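Reading time: 2 minutes
Print this page | Send by e-mail

Beaulieu Adult Literacy Programme
Progress report to the Junell Fund, 3/29/19

1. Progress since the last report

The programme has now enrolled 117 learners across its evening and daytime groups. Attendance at the evening groups has held steady through the winter. Daytime attendance fell in the weeks when the bus route to Beaulieu was changed, and the coordinator, Charmaine Ngubane, moved the start of the morning session back by half an hour so that learners could make the connection.
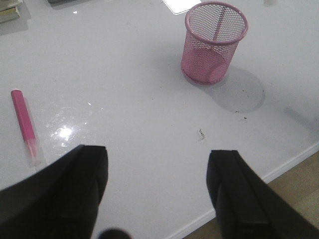
Numbers in that session have since recovered, and the later start will be kept for the summer term. Two learners from the first intake have asked to train as reading partners and will be paired with experienced tutors from May.

2. Books and materials

The grant allowed for the purchase of 600 readers at three levels. All have been delivered, labelled and placed on loan. The lowest level is in heaviest demand – several titles have a waiting list – and we ask the Fund to agree that the remaining materials budget be spent on further copies at that level. Helmi Kuusisto has revised the form-filling workbook, which now includes tenancy and school admission forms.

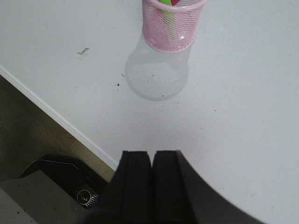

3. Tutor training

Mpho Engelbrecht led the spring training course, which covered phonics for adults, dyslexia and the keeping of learner records. Tutors asked for more time on spelling. A further evening on this subject has been arranged, to be taught by Zulkifli Ismail.

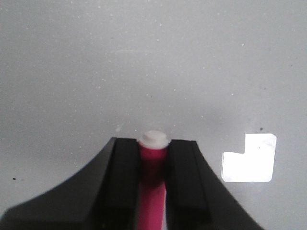 FINANCE AND NEXT STEPS

Of the 4000 pounds awarded for the year, 3000 has been spent, chiefly on books, room hire and tutors' travel. Spending on travel is above the level planned, owing to the home visits made to learners who could not attend in person. Room hire is below it. We propose to move the difference between the two headings and would be grateful for the Fund's written consent.

The reading assessments will be repeated in May and the results sent to the Fund with the annual accounts.

Pravesh Tshabalala
Programme Manager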